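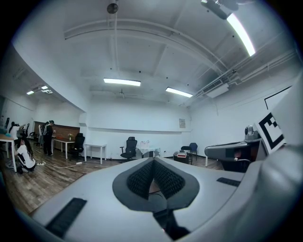

ハンドグリッパー試用ギャラリー
2023年12月

手持ち式グリッパーの指先パッドとカメラの組み合わせを見比べたときの記録です。用意したのはPondberg製の本体が2台、指先パッドがGrolldenの標準品とShiferawの試作品、記録用のソフトはJovcombeです。写真ごとに短いメモを付けました。

手元のカメラから見た室内
指先は黒い滑り止め付きのパッドで、表面に細かい凹凸があります。2枚が先端で合わさる向きに付き、土台は濃い灰色のV字形です。本体は明るい灰色と白の樹脂で、右側の白いカバーに白黒の四角いマーカーが付いています。広角のため、天井の梁も板張り風の床も大きく曲がって写ります。

視野について
四隅は黒く落ちますが、指先が中央付近に来るので、つかむ位置の確認には困りませんでした。画面の下半分は本体が占めます。机の上の物を扱うときはこの割合でよく、床の物を拾うときはもう少し先が見えるほうが楽です。カメラの取り付け角度は次回変えてみます。

照明について
天井の蛍光灯が視野に入ります。露出を自動のままにすると、本体を上に向けたときに指先が暗くなりました。固定にしてからは安定しています。マーカーの読み取りは、固定にした後のほうが途切れが少なくなりました。

指先パッドの比較
Grolldenの標準品は平らな箱や本に向いています。柔らかい袋では滑ることがありました。Shiferawの試作品は袋でも保持できますが、離すときに少し引っかかります。細いペンはどちらも苦手で、斜めに入れると回ってしまいます。

記録した回数
5月の前回は259回分、今回は2254回分を残しました。目標の3000回には届いていません。途中でケーブルの取り回しを直したため、その前後でファイルを分けてあります。

操作した感想
長く持つと手首に重さが来ます。握りの太さは問題なく、手の小さい人でも最後まで閉じられました。引き金の戻りは2台で少し違い、硬いほうが細かい開閉をしやすいという意見が多く出ました。

次に試すこと
カメラの角度を下げた状態で同じ作業を繰り返し、指先パッドは試作品の縁を削ったものに替えます。Jovcombeの設定ファイルは今回と同じものを使う予定です。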